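Textile Care and Small Laundry Practice
Handout 4: Sorting, folding and storing

Prepared by Marichka Zakharchenko for the evening course in household management, Dullberg

Please read this before the session in April. We will not repeat the chemistry of detergents, so keep Handout 3 with you.

1. Sorting before washing

Many beginners sort only by colour. Colour is important, but the weight of the cloth is important too. A heavy towel and a thin shirt in the same drum rub against each other, and the shirt loses this fight. In our course we sort first by weight, then by colour, then by how dirty the things are.

Strong reds need special attention. Some red dyes give colour to the water for the first few washes, even when the label promises the opposite. Wash a new red item alone, in cool water, and look at the water if your machine allows it. Todor Leka, who teaches the practical part, keeps a white rag which became pink in one wash. Ask him to show it.

2. Loose cloth and folded cloth

A loose cloth has no clear edges. To fold it, first find one corner, then follow the hem with your fingers until you reach the next corner. Do not pull from the middle. With towels this is easier, as the hem is thick. With thin cotton you must go slowly.
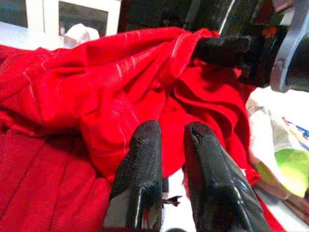
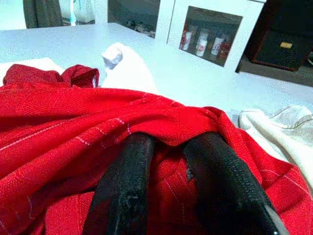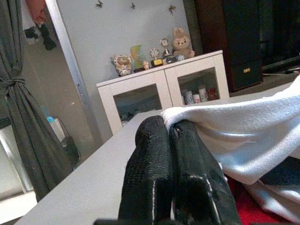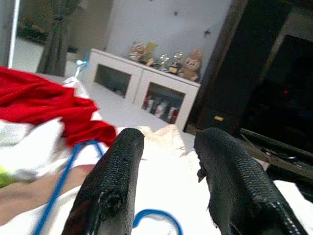 Fig. 1. Fabrics before folding: red in the first two pictures, white or near white in the last two.

3. The three folds

Half fold: bring two corners to the other two. Good for napkins and tea towels.

Third fold: divide the length into three parts and lay one over the other. We use it for bath towels, so that the edges are hidden inside and the shelf looks tidy.

Roll: fold once lengthwise, then roll from the short side. It saves space in a drawer, but a tight roll leaves marks on cotton.

At the Brestik guest house, where Solomiia Sirko did her practice, they fold 99 towels before noon. She wrote that her hands learned the third fold on the second day, and her back learned to use a higher table on the third.

4. Storing

Cloth must be fully dry before it goes into the cupboard. If you are not sure, touch it to your cheek, which feels damp better than the fingers. Put the newly washed pile under the old one, so that all pieces are used equally.

Homework

a) Fold 17 small cloths with the half fold. Write down your time.
b) Read pages 4 to 11 in the Derkach booklet.
c) Bring one towel and one thin cotton piece to the next meeting.

Questions about homework go to Maksym Romaniuk in the course office.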